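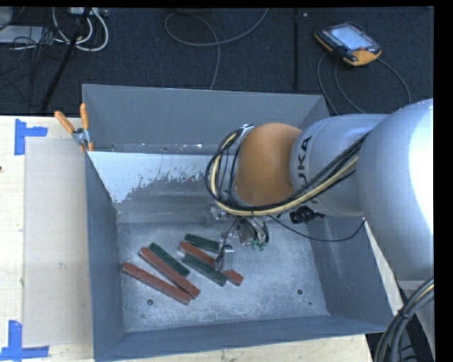 Cell 2 stopped for eight days: what we found

Many of you asked why the bin-picking cell at Vindum was standing still in October. The short answer is a cable. The longer answer is below, and I ask everybody who works with a robot arm to read it, also if your cell is a different one.

The cell was running the block test for the Korby project. The robot takes coloured blocks out of the metal bin, one at a time, and puts them on the sheet beside it. The target was 500 picks without help from a person. On the morning of the fault we had reached almost 450 and the mood was good.

Then the arm went down for a green block close to the wall of the bin. The wrist had to turn far to reach it, further than in the picks before. During this turn the loop of cables at the wrist became tight and pulled on one connector. The connector did not come out completely. It lost contact for a moment, came back, and lost contact again. The gripper controller read this as "finger open" when the finger was in fact closed on the block. The program believed the pick had failed, and it sent the arm down again with the block still in the finger. The block was pressed against the floor of the bin and the arm stopped with a collision error.

Nobody was hurt. The damage was one bent finger and one block with a broken corner.

What happened after the stop is the part that worries me more. Silvia Kadlec was at the cell and did the correct thing: she pressed the emergency stop on the pendant and called me. But the pendant was lying on the floor behind the table, and she had to walk around the cell and bend down to get it. She measured the time afterwards by doing the same walk again, and it was 8 seconds. In this case the arm had already stopped by itself. In another case it may not.

We also made a mistake in the search for the fault. The message on the screen said "collision", so for the first two days we looked only at collisions. We checked the position of the bin, we loosened the clamp and put it back, and we taught the corners again. Everything was in order. We started the test, and it ran for 160 picks, and we thought the problem was solved. Then the same stop came again, at the same wall. Only then did we open the log of the gripper, where the short losses of contact were written quite clearly, with the time next to each one. They had been there since the first day of the test.

The new finger came from Horkitz after some waiting, and this explains most of the eight days. The work on the cable itself took one afternoon.

What is changed now in Cell 2:

The cable loop at the wrist is longer, and the connector has its own fixing, so a pull on the bundle does not go into the plug.
The turn of the wrist is limited in the program. Blocks which need more turn are left in the bin, and the operator gets a message.
If the gripper signal changes while the arm is moving, the arm stops and waits. It does not try the pick again by itself.
The pendant gets a holder at the front of the table. Until the holder is mounted, the person at the cell keeps the pendant in the hand or within reach during every automatic run.

The last point is valid for all cells, not only for ours. Please look today where your pendant is lying. Please look also at the floor around your table. A cable loop on the floor is easy to forget when you know the place well, and it is exactly there that you will step when you are in a hurry.

I would like to ask one more thing. When a cell stops and starts again without a clear reason, write it in the fault book, even if the run afterwards is fine. We had two such stops the week before, and they were cleared with the reset button and not written down. With these two notes on paper I think we would have found the connector before the finger was bent.

Yan, the second project in the cell, starts again when the Korby test is finished. The test begins from zero, the old picks are not counted. If you want to see the full report with the log, write to me or come by.

Ilgın Şimşekoğlu
Cell 2, Vindum
18 November 2020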